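Ce que racontent les vieilles cartes postales

Il y a des gens qui collectionnent les timbres, d'autres les capsules, et moi, depuis l'été où j'ai débarrassé le grenier de Zavel, je garde les cartes postales que l'on m'a écrites et celles que j'ai oublié d'envoyer. J'en ai 398, rangées dans des boîtes à chaussures, et chaque mois de juin, quand les soirées s'étirent, j'en ressors une poignée pour les relire avec un café trop sucré. 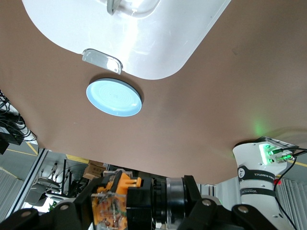 La plus ancienne date de mes neuf ans. J'y annonce à ma grand-mère, d'une écriture qui monte vers le timbre comme un escalier, que la mer est froide, que les glaces sont bonnes et que je serai écrivain (ou vétérinaire, la place manquait pour trancher). Trois phrases, pas une virgule, et pourtant j'y retrouve le sable dans les draps, l'odeur de la crème solaire, toute la pension Domański avec ses volets qui claquaient la nuit !

Vers quinze ans, le ton change. Je mets des points de suspension partout, je cite des chansons, je soupire sur la pluie à Bamby avec un sérieux qui me fait rougir aujourd'hui. Je me demande ce que mes amies pensaient en recevant cela -- elles répondaient, en tout cas, et avec autant de points de suspension que moi. 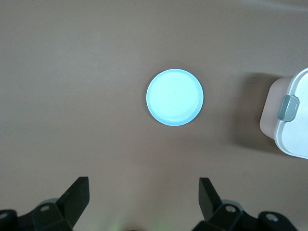
Puis viennent les années d'études, où l'on écrit tout petit pour en dire davantage, et celles du premier emploi, où l'on ne dit presque plus rien : « Tout va bien, je t'appelle. » J'ai longtemps trouvé ces cartes-là décevantes. Maintenant je les regarde avec plus de tendresse, car je me rappelle très bien ce que je n'y mettais pas, les cartons pas défaits, le dimanche soir, l'envie de rentrer.

Cet automne, j'ai racheté un carnet de timbres. La première carte est partie hier pour ma sœur, et j'ai débordé sur l'adresse.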